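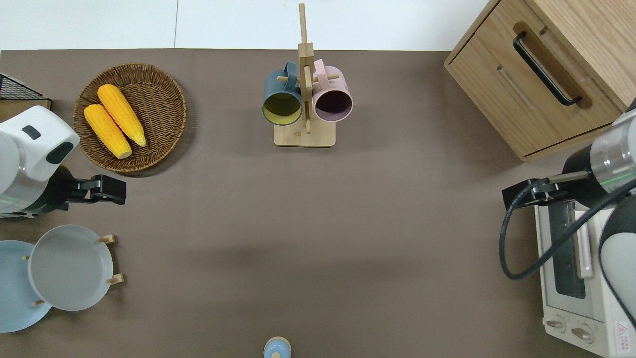
Frida Hjaltadóttir wrote in after our last call to ask why a working group on household robot safety should need people who have never written a standard. Her point was that clauses on pinch hazards and stopping distances are read mostly by engineers, and that lay readers would slow the drafting. The Stindmont program has considered the comment and is keeping the open seats. Operators and home users must be able to follow the guidance without an engineer beside them.

Call for Participants: Good Practice for Two-Arm Robots in Home Kitchens

The Stindmont program, hosted by Zenent, invites applications for its review panel. The panel will examine draft rules for teleoperated and automated work with dishes, small appliances and drawers.

Participants will be asked to:
Read the draft rules and return written comments on each section.
Attend 2 review sessions, held on a Tuesday at the Trudby site.
Observe tabletop tasks from behind the marked line and record any step where the written procedure and the work differ.

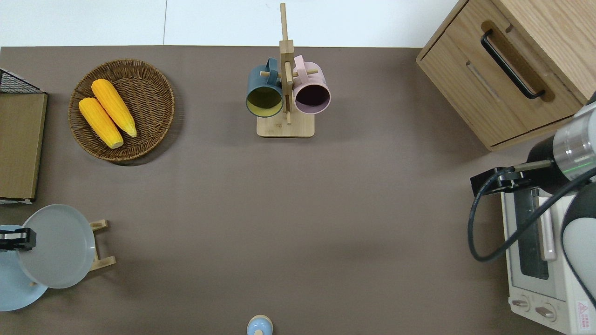 Written comments should name the section concerned and propose replacement wording. General remarks are accepted but will be handled after specific ones. The draft covers gripper force limits, operator handover, cable routing, emergency stops and the checks required before an arm is used near a heating appliance.

Who may apply
Applicants must be 18 or older and able to read technical English. Experience as an operator, safety inspector, occupational therapist or home care worker is welcome. Current employees of Zenent are not eligible.

Terms
The panel has 30 seats. Travel within the region is reimbursed on presentation of receipts. All participants must complete the site safety briefing before entering the work area.

How to apply
Send a one-page letter of interest and the name of a reference to Boglárka Dudás, Panel Coordination, by the end of June. Questions about site access should be directed to Chalerm Suksawat.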